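Takbridge Outdoor Woodwork Forum > Finishes and Repair
Thread: Oil or film finish for slatted panels over a lawn

slatwise
Posted 2021-01-10
I have a slatted softwood screen, 245 cm tall, standing on grass. Two seasons on a film varnish and it is peeling at every slat end. I plan to strip it in February and switch to a penetrating oil. Is there a reason to stay with film?

R_Wan
Film fails at end grain first. Water gets in under the coating at the cut and lifts it from there. Strip to bare wood, oil the ends until they stop taking it, then do the faces. Recoat yearly.

mortise_77
Disagree on the yearly part. I put Plosudwood oil on a cedar panel four years ago and have recoated it once. If the slats drain and the gaps stay open, the schedule depends on exposure. South side and north side are different jobs.

R_Wan
Cedar and softwood from the lumber yard are also different jobs. Yours has extractives in it. His probably does not.

nsumampouw
Gap width matters more than either product. Slats set tight hold water between the edges and no finish survives that. Look at the crossbars too, the top face of each one is a ledge. 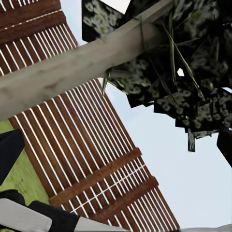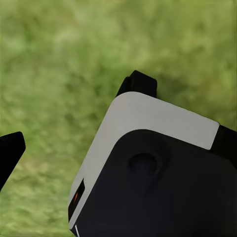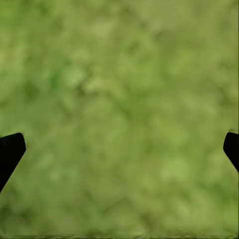 Slats and crossbars in the first one, green ground in the other two.

Bevel the top of each crossbar so it sheds water – 10 degrees will do – and keep the lowest one clear of the grass. Wet grass against end grain undoes everything else. I would fix that before buying any finish.

mortise_77
A bevel on a crossbar that is already screwed to the slats means taking the whole thing apart. Not worth it for a screen.

nsumampouw
Block plane, upper edge only, between the slats. It is slow but nothing comes apart.

slatwise
Crossbars are on the back, so I can reach them. Does the Sarkitz oil need thinning for the first coat?

R_Wan
Read the can. I used it straight and wiped off the excess after 2 hours. Nabila thins hers.

nsumampouw
First coat only, and only on the ends.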